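Review: Clastier hand-held gripper, two-finger version, after one season of use

Bought by: Tiongson workshop
Use: recording small pick and place tasks on a table
Posted February 2020

We ordered two of these grippers in August, when we were making the budget for our first automation cell. The arm itself was too expensive for that year, so the plan was to start with the hand tool and learn which tasks are worth to automate before we sign for anything big. I write this review mostly for people who have to do the same planning with a small amount of money.

Price first. We paid 124 dollars for each gripper, and shipping was 52 dollars for the whole order. I had put only the tool price in my budget request and I had to go back and ask for the shipping separately, which was a little embarrassing. Please check the shipping before you send your numbers to anybody. The Selent gripper, which we also considered, came with shipping included, but the spare finger pads were sold only as a full set with the arms. For Clastier you can buy the pads alone. For us this decided the question, as pads are the part you will change.

The build is simple. Two fingers, each on a pivot, with a flat pad held by small screws. Changing a pad takes a few minutes with one screwdriver, and you must take care that the pad sits straight before you tighten it. The first time I did not, and one finger closed a little higher than the other. The manual says nothing about this.

The handle is good for a medium hand. After a long session my colleague with smaller hands complained about the thumb, and I think she is right, the trigger is too far. There is no smaller handle in the catalog. I wrote to the shop and received a polite answer without a date.

About the pads themselves. They are a dark gray plastic and they show everything. Light dust and small scuffs appear on the faces and I have stopped to worry about it. I would plan one spare pair of pads for each gripper in the first year, and put it in the same order to save on shipping. 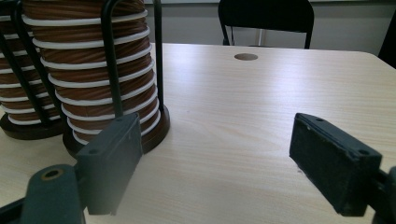 Photo: Tiongson workshop

For table work the opening is wide enough for most things we handle. Cord on a spool is a harder case, and if your products look like this, with wire rods standing up around the wound part, I advise to try with a borrowed gripper before you buy. You have to decide if you take the spool by the rods or by the base, and it is better to know this before you write the specification for the arm.

What I would also put in the budget: a table which you do not need for other work. We forgot it, and we lose time each morning with clearing and setting up. The Rorusetti clamp stand is a useful extra if you want to park the gripper between recordings, but it is not necessary in the beginning.

Good: pads sold alone, easy to repair, fair price.
Not so good: shipping cost, long trigger, thin manual.

I would buy it again, with spare pads in the first order.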